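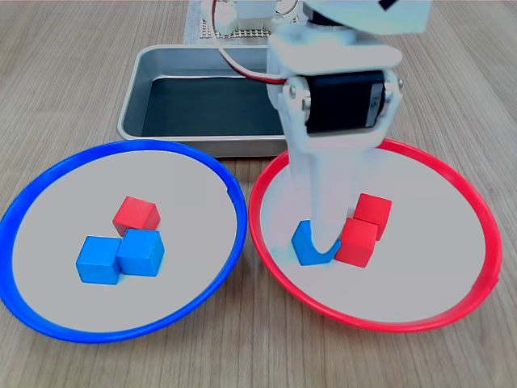
Arm keeps bumping the neighbor cube when sorting (school club, 6 cubes, 2 plates)

Home Boards Robots & Motors School Projects Log in

Posted in December by tapeandzipties

Need help before the Fedodo regional, we have hardly any bench time left. Small club, one arm, hobby servos, white printed gripper. Task sheet says six wooden cubes, three red three blue, red plate and blue plate touching or nearly. They start with one cube wrong in each plate and the arm has to fix it. Blue cube out of the red plate, red cube out of the blue plate. Steel tray in back is a parking spot if you want it, no points for using it.

Problem is the cubes get set down touching each other. Rule, we can't space them. So the finger has to go in next to a cube that is right up against another one. Alone on the plate we pick up fine every time. In a bunch it shoves the neighbor, or grabs two, or slides off.

Time limit is 45 seconds, and a cube over the rim is a zero for the round.
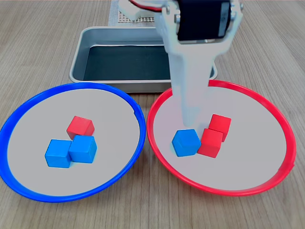 We come straight down, close, then lift. Close goes from 1000 to 800 on the servo in one jump. Tried slower, seemed the same?? Didn't really measure it. The plates aren't taped down, rules say no tape on the table. Code is the Plillo starter kit with our positions typed in by hand. No camera for the robot, positions are fixed.

What do other teams do here. Do you push the cubes apart first or is that a waste of time. Also is it worth doing the red one first? It's at the back behind two blue ones and that one is worse.

Thanks, sorry for the mess of a post, typing this between classes

3 replies | sort by oldest

wobblyjoint
Rotate the wrist. You're closing across the touching faces, so one finger has to fit between two cubes and there's no room there. Turn it so the fingers land on the two free sides. On a pair that's easy, on three in an L you may only have one good angle, so figure it out on paper for each cube and type it in as its own position.

Then the close. One jump from 1000 to 800 is a slap. Split it in steps with a 200 ms wait between, and stop as soon as you have grip. Don't keep squeezing to the end number, the fingers bend and the cube rolls out the bottom. Had that for weeks.

Also check your height. If the tip is on the plate when you close you are dragging the plate too, and then every typed in position is off. Come up a hair.

mrs_b_room12
I run a club too but ours uses the Ekent kit with suction so not sure this helps. We told the kids to restart if a cube moved. Maybe ask the organizers if you can have bigger plates?

Edit: ok looked at the rules, you can't. Sorry

halfstep
Agree with wobblyjoint on the wrist. Adding some stuff on order, you asked about that.

Do the blue one first. Take it out of the red plate and put it down in the blue plate next to the other blues. Then you have four cubes in blue and two in red, and nothing needs the tray at all.

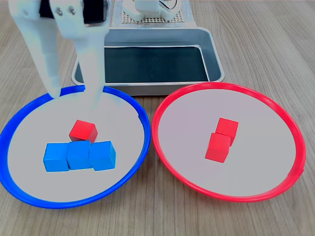
Page 1 of 2

Now the red one. Don't go at it from the front over the blues. Come in from behind, closed, lower down, open a little, and use one finger to nudge it back toward the tray side. Small nudge. Then lift, turn the wrist, come down again with room on both sides. Costs a couple seconds, you have them.

Where you drop the blue matters alot. If you set it in tight behind the others you've just walled in the red. Put it at the end of the row, away from the red.

Pushing all the cubes apart first, no. We did that at the Olteanu meet and knocked one over the rim, zero for the round. Only move the one you are about to grab.

Last thing, make a paper template with both plate circles on it and use it to set the plates back in practice. Take the paper away before you run, obviously. Half our "bad grips" were a plate sitting a bit to the left from the run before.

tapeandzipties
wrist thing worked on the blue one!! had it turned the wrong way the whole time. Red is still maybe half. Trying the nudge after lunch, will post teh numbers if it gets better

Contact the moderators | Copyright the posters | Back to top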